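私たちについて

Habte清掃舎は、住まいと小さな店舗の床、棚まわりの掃除を請け負う会社です。代表はLemlem Tefera、現場の責任者はNuria Seyoum。

最初に申し上げておくと、私たちは「驚きの白さ」「新築同様」といった言葉を信用していません。前に勤めていた会社ではそういうチラシを毎月配っていましたが、新築同様になった床を一度も見たことがないからです。石目の床についた細かい傷は、掃除では消えません。消えると言う業者さんがいたら、どうやって消すのか聞いてみてください。たいてい、ワックスで見えにくくしているだけです。それが悪いとは言いませんが、別の作業ですし、料金も別のはずです。

では何をするのかというと、ごみを取り、拭き、乾かします。つやのある大理石調の床は、照明が映り込むところばかりきれいに見えて、少し離れたところの黒っぽい粒を見落としがちです。うちでは必ず姿勢を低くして、向きを変えて二度見ます。砂のような硬い粒が残ったままモップをかけると傷のもとになるので、拭くのは粒を取ってから。順番を逆にした新人には最初からやり直してもらいます。

棚の足もとも同じです。動かせる棚は動かし、動かせない棚は縁に沿って手で取ります。「見えないところまで徹底的に」とは書きません。見えないところは、見ていないことが多いからです。作業後の確認票には、手が届かなかった場所を書く欄があります。空欄で戻ってくると、Nuriaはまず疑います。

洗剤についても一言。私たちは自社の配合液「Numau」を使っていますが、中身はごく普通の中性洗剤を薄めたものです。特別な成分は入っていません。名前をつけたのは、ボトルを取り違えないためです。人工大理石か本物の石か見分けがつかないときは、目立たない隅で試し、それでも迷えば水拭きにとどめます。

料金は床1平方メートルにつき380円、棚まわりは1段200円です。対応地域はNesbridge地区とその隣町まで。遠方のご依頼はお断りしています。移動に時間をかけるくらいなら、床を見る時間に使いたいので。

「お客様満足度」の数字は載せていません。以前アンケートをとったところ、80通配って戻ってきたのが50通でした。残りの方がどう思っていたのか分からないのに、何パーセントと書く気にはなれませんでした。

ご依頼の前に、一度ご自分で床に顔を近づけて見てみてください。気にならなければ、まだ頼まなくてよいと思います。お見積もりはFlomgate通りの事務所か、お電話でどうぞ。

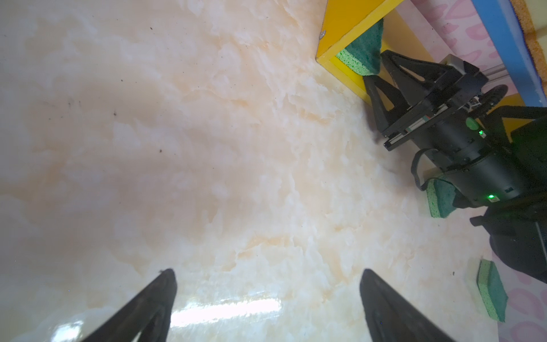
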